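Sulleo Grape Growers Plan Smaller Harvest After January Frost

Mar 11, 2021

Table grape growers in the Sulleo valley expect to pick less fruit this year after a hard frost in January damaged vines on the lower slopes, the local growers' association said.

The cold hit 26 farms, most of them along the river road between Sulleo and Plunduvness. Temperatures stayed below freezing for 2 nights in a row. Farms higher up the hill reported little or no damage.

Nandi Rampersad, who grows green table grapes on 30 acres near Plunduvness, said she lost most of the buds in her two lowest blocks.

"We pruned early this year, and that didn't help," Rampersad said. "The upper blocks look fine. I won't know the full count until the shoots are out."
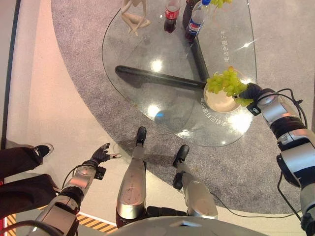 Growers who prune late often come through a winter frost in better shape, and several farms in the valley had not started when the cold arrived. The association is asking members to send in bud counts by the end of the month so it can put together an estimate for buyers.

Safavi, the packing house that handles most of the valley's fruit, said it will keep its line open for the whole season. The company packed 900 tons of table grapes last year. It has not given a figure for this year but said it does not plan to cut seasonal jobs.

Shoppers may see fewer local grapes at the start of the season. Early green varieties are grown mainly on the low ground, where the frost was worst. Red and black grapes come mostly from the hillside farms and should arrive on time.

Bivance, which runs the produce market in Sulleo, said stall fees for grape growers will stay the same as last year. Growers who want to give up a stall for the early weeks can do so without losing their place later on.

Replacement vines are in short supply at nurseries in the area. Rampersad said she has put in an order but does not expect to plant until next year.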